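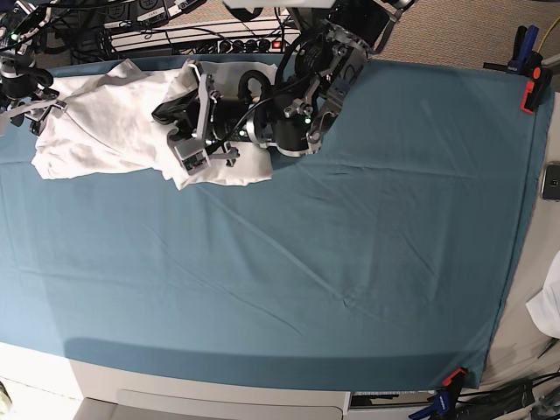
Anyone who has driven the back road into Rullville on a race weekend in May knows you hear the place well before you see it. The hillclimb starts beside the old butter factory and runs 2 kilometres up to the water tank, and for most of that distance the only thing between a driver and a paddock full of unimpressed cows is a wire fence and a fair bit of optimism.

This year 59 cars made the trip, and what a lovely odd lot they were - open-wheelers on proper trailers, tired hatchbacks driven in from the next valley with the spare tyre still in the boot, and one very loud sedan that needed a push to the start line. 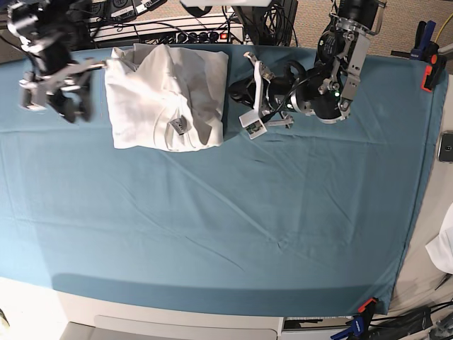
The class everybody wandered over to watch was the under two litres, where the little Drerell entry and the Urkent team have been swapping the silverware for years. Urkent went quickest in the morning on soft tyres, then lost all that good work at Bhatia corner, the off-camber left that tightens just when you've finally got the courage to put your foot down. The Drerell car was tidier through there, if a touch slower off the line, and crossed the top at 117 km/h to take the class.
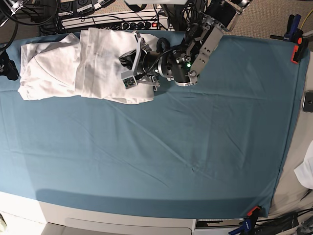 By then the light was going, the sausages were nearly gone too, and half the paddock was leaning over somebody else's engine bay with a cup of tea. We stayed far longer than we'd meant to, and drove home with the windows down.

Last updated: Oct 1, 2019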